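Dasthorpe Laundry Room and Shared Spaces Group
Minutes of the July 19, 2023 meeting
Held in the ground floor meeting room, 7:00 p.m.

1. Minutes of the last meeting
Approved with one fix: the new dryer is on the second floor, not the third.

2. Small drying rack
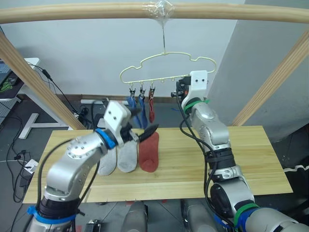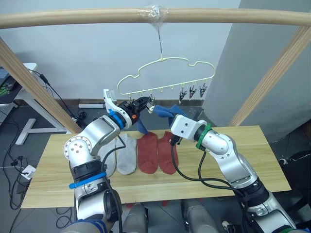 Cloud-shaped hanger on the wooden bar

Everyone liked the cloud hanger! Agreed to look for more small hangers for baby clothes and socks, up to $40 in total.

3. Energy use
Great news here. The shared dryers ran 1,167 cycles between January and the end of June, well down on the same months last year. The outdoor lines are clearly catching on, and members were delighted – several said they now use the dryers only on rainy days. The Akmont meter readings will go up by the elevator each month so all the residents can follow along.

4. Outdoor lines
The two lines behind Building B are full most weekends. A third line was proposed along the south fence, where the sun stays until early evening. Flesora quoted $79 for the posts and $62 for line and brackets. Approved, all in favor. Residents on that side will get a note before any digging starts.

5. Detergent swap shelf
The shelf is a hit. People are leaving half-used boxes, stain sticks and even a very nice wool wash. Please write the date on anything you leave. Unlabeled bottles will be thrown out at the end of each month.

6. Sign-up sheet
The paper sheet keeps getting wet. Two ideas came up: a whiteboard, or moving the sheet to the hallway. The hallway won by a good margin. Slots stay at 90 minutes, and the early slot before 7:00 a.m. is dropped for now because of noise through the floor.

7. Mending evening
Singhal Fabrics has offered a box of thread, buttons and patches for our next mending evening – very generous, and a thank-you card is going round. Bring anything with a hole in it. Beginners are very welcome, and there will be lemonade.

8. Other business
The lint bin needs a lid. The lost sock basket will be emptied before the next meeting, so come and have a look!

Meeting closed at 8:20 p.m.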